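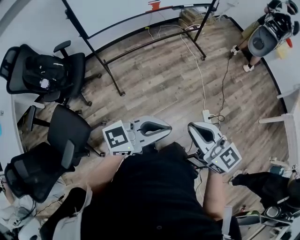

## 4. Pairing and zeroing the hand-held grippers

This section covers the Prikico hand-held grippers and the Nerau receiver software. Complete Section 3 (printing and assembly) first. Both grippers must be fully assembled, with the finger pads glued and cured and the marker cubes screwed down.

You need:

- Left and right grippers with handle cables
- Receiver computer with Nerau installed
- Head camera, mounted and focused
- Power strip
- 2 mm hex key
- The 19 mm gauge block from the print set

### 4.1 Preparing the floor area

1. Choose a spot where the operator can turn in place with both arms extended. Move rolling chairs back to the wall.
2. Run power cables along one side of the work area. If a cable has to cross the floor, tape it down at both ends and in the middle.
3. Turn on the overhead lights. Close blinds on any window that throws direct sun on the floor.
4. Ask other people in the workshop to keep out of the operator's reach until 4.4 is finished.

> **Caution:** The operator looks at the grippers during calibration and will not see cables underfoot. Do not step backward while the handles are connected.

### 4.2 Connecting the handles

1. Shut down Nerau if it is running.
2. Plug the left handle cable into port A and the right handle cable into port B. The software does not detect swapped cables.
3. Leave enough slack for the operator to raise both hands to shoulder height. Clip the slack to a belt or waistband.
4. Connect the receiver to the power strip and switch it on.
5. Check the green light on each marker cube. Steady green means the gripper has power and a link. Blinking green means power only.

If a light stays off, unplug that handle, wait until the receiver shows the port as free, and plug it in again. If the light is still off, go to Section 7.2.

> **Note:** The first Hemport boards shipped with the light wired backward. On these boards the light is off when linked. Boards marked R2 or later are correct.

### 4.3 Zeroing the fingers

Zero one gripper at a time, left first.

1. Start Nerau and open **Devices > Fingers**.
2. Release the trigger completely. The raw reading should settle at 300 or below. If it does not, loosen the trigger spring screw a quarter turn with the hex key and try again.
3. Press **Set open**.
4. Squeeze until the black pads touch along their full length. Do not squeeze past first contact. The rubber compresses and the closed value will be wrong.
5. Press **Set closed**. A typical closed reading is 2,229. Units differ, so save the value you get.
6. Place the gauge block between the pads and close on it gently. The display should read 19 mm. If it is off by more than 1 mm, repeat from step 2.
7. Repeat for the right gripper.

### 4.4 Checking the marker cubes

1. Put on the head camera and tighten the strap until it does not shift when you nod.
2. Hold both grippers in front of you at waist height, fingers pointing inward, with the large marker on each cube facing up.
3. Open **View > Tracking**. Each cube should have a colored outline. The left cube is outlined in blue, the right in orange.
4. Roll each wrist slowly outward, then inward. The outline should stay on the cube as the smaller side markers come into view.
5. Press **Record check** and hold still. Nerau collects 612 samples and reports the jitter for each hand.
6. Accept the result if both hands show **Pass**. Otherwise see the table below.

| Result | Likely cause | Action |
|---|---|---|
| No outline | Glare on the marker | Reprint on matte paper |
| Outline jumps | Cube loose on its mount | Tighten both screws |
| Hands swapped | Cables in wrong ports | Repeat 4.2 |
| High jitter, one hand | Marker lifting at a corner | Re-glue and press flat |
| High jitter, both hands | Camera strap loose | Repeat step 1 |

> **Caution:** Do not clean the markers with alcohol. The black ink smears and the pattern must be replaced. Use a dry cloth.

### 4.5 Saving the profile

1. Select **File > Save profile**.
2. Name the profile after the gripper pair, using the numbers engraved inside the handles.
3. Copy the profile to the Pan folder on the receiver. The arm controller reads only from this folder.
4. Restart the receiver and confirm that both lights return to steady green.

Repeat 4.3 after replacing a finger, a pad or a trigger spring. Repeat 4.4 after replacing a cube or moving the camera on its mount. A change of operator does not require a new profile.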